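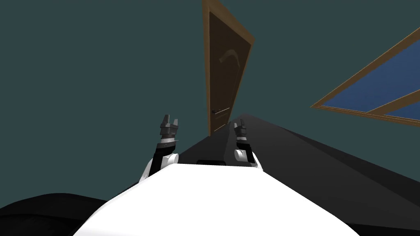
Section 2: Getting the Udent announcement kit into your minibus

Last updated: September

Right, so you've read section one, you've checked everything is in the box and you've found somewhere level to park. Now for the fun bit! I've put this kit into every minibus we run out of Brarkholm, and the first one took me all morning, mostly through doing things in a daft order. The order below is the one I've settled on. It's written for a 19-seater with a courier seat at the front. If yours is a different shape you'll need to adjust the cable run a bit, but the rest is the same.

CAUTION: Engine off, key out, handbrake on. Disconnect the battery before you go anywhere near the fuse box, and check the radio code is written down somewhere first (I learned that one the hard way and drove in silence for a week).

Fitting the amplifier

1. Decide where the amplifier is going. Mine live under the courier seat, bolted to the bracket that comes in the box. The overhead locker works too, but it gets warm up there in summer and you'll lose space for coats.

2. Offer the bracket up to the floor and look underneath the vehicle before you mark any holes. Brake pipes, fuel line, heater hoses - have a proper look, with a torch.

3. Mark, drill, deburr the holes and dab some paint on the bare metal. Let it dry. Go and have a cup of tea.

4. Bolt the bracket down and slide the amplifier in with the sockets facing the driver. It should click. Then fasten the two straps across the top and pull them snug.

Note: the straps on the older Udent kits are a bit short. If yours won't meet, ask for the longer pair, and please don't be tempted by cable ties.
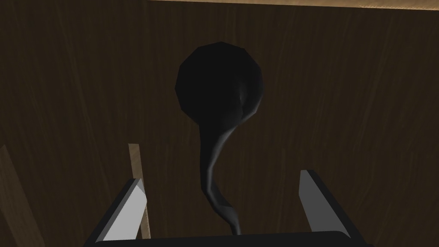

Black ladle-shaped object on dark brown wood.

Power

5. Find a spare fused supply that comes on with the ignition. On most of our vehicles there's one behind the trim to the left of the steering column. Test it with a meter, key on and key off, and don't go by the label on the fuse box lid. Two of our buses had lids that belonged to a different model altogether.

6. Run the red lead from the amplifier to that supply, using the fuse holder in the bag. The black lead goes to a clean earth point on the body. If you scrape the paint back and the metal looks dull, scrape a bit more.

7. Leave the fuse out for now. I know, you want to hear it. Hang on.

CAUTION: If your vehicle is on lease or hire, ask the owner before you tap into the wiring. Some will want their own workshop to do steps 5 and 6, and it's much easier to sort out now than at hand-back time.

The microphone

8. The handset clips to the dash on the courier's side. Sit in the seat with the belt on and see where your hand goes naturally, then fit the clip there. I've seen them mounted so far over that the courier had to unbuckle to reach, and that's no good to anyone on a motorway.

9. The microphone cable is made by Sawatzky and it's 130 cm long, so measure the run before you start pulling trim off. It's enough for the under-seat position with a bit spare. For the overhead locker you'll want the extension.

10. Tuck the cable behind the lower dash trim, keeping it well clear of the pedals and the seat runners. Slide the seat all the way forward and all the way back. If the cable moves with it, re-route it.

11. Push the plug into the socket marked MIC and turn the collar until it stops. Finger tight is plenty.
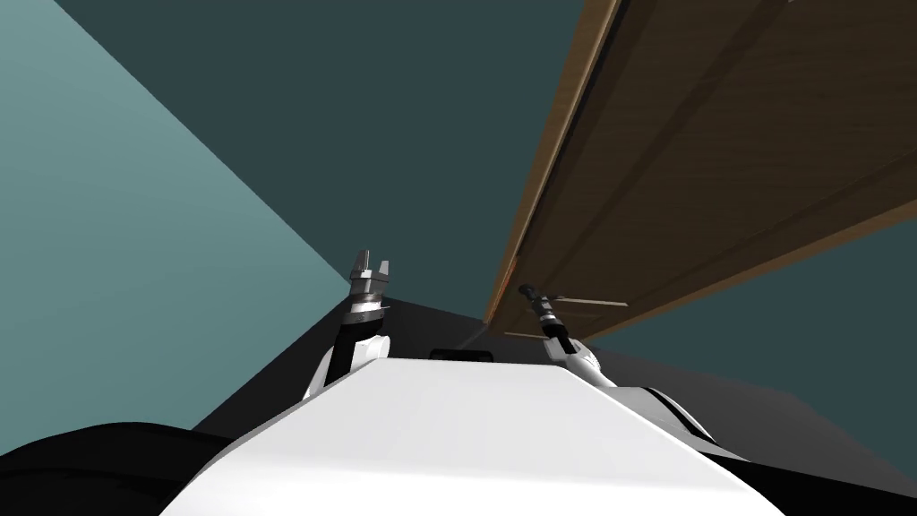

Robot arms raised on either side of a white torso.

Linking the Jikent app

You can skip this bit if your couriers only ever talk to passengers live. We use it for the recorded stuff: the seat belt message, the "please take all your belongings" message, and the welcome for airport pick-ups in a few languages. It saves a lot of voices by the end of the season!

12. Put the fuse in and reconnect the battery. Turn the key to the first position and the light on the amplifier should go amber, then green.

13. Open Jikent on the phone or tablet that stays with the vehicle, go to Vehicles, then Add Sound, and choose the amplifier from the list. Give it the fleet number as a name. If you leave the default name you'll have a car park full of identical ones and somebody will end up welcoming the wrong wedding party.

14. Load your messages and play one with the volume at its lowest. Turn it up bit by bit.

Note: if the light stays amber, it's nearly always the earth. Go back to step 6 before you ring anyone.

The outside speaker (optional)

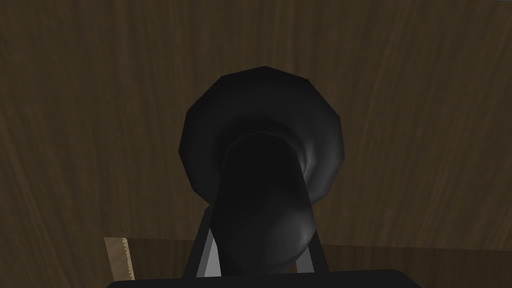 The outside speaker is worth having if you do big meeting points, like a trade show or a stadium, where people mill about and can't find their bus. It bolts to the inner edge of the rear bumper and you need to get it the right way round. For checking it over on the bench, stand it like the black horn shape gripped between the grey fingers, wide rim at the top and narrow neck at the bottom, and look down inside for packing foam. On the bus itself it gets turned so the wide end points back and slightly down, and that lets rainwater run out.

15. Feed the speaker lead through the existing grommet by the rear lamp. If there's no room, fit a new grommet and seal it.

16. Connect to the terminals marked EXT and set the switch on the amplifier to INT + EXT.

17. Get someone to stand a few paces behind the bus while you talk into the handset at an ordinary speaking volume. If it squeals, turn EXT down first and leave the inside volume where it is.

CAUTION: Keep the outside speaker off in residential streets late at night and early in the morning. We've had one complaint, it was a fair one, and I now switch EXT off by default and only turn it on when we need it.

When you're happy with the sound, refit all the trim, pop the spare fuse in the glovebox and write the amplifier's serial number in the vehicle file. Section three covers recording your own messages.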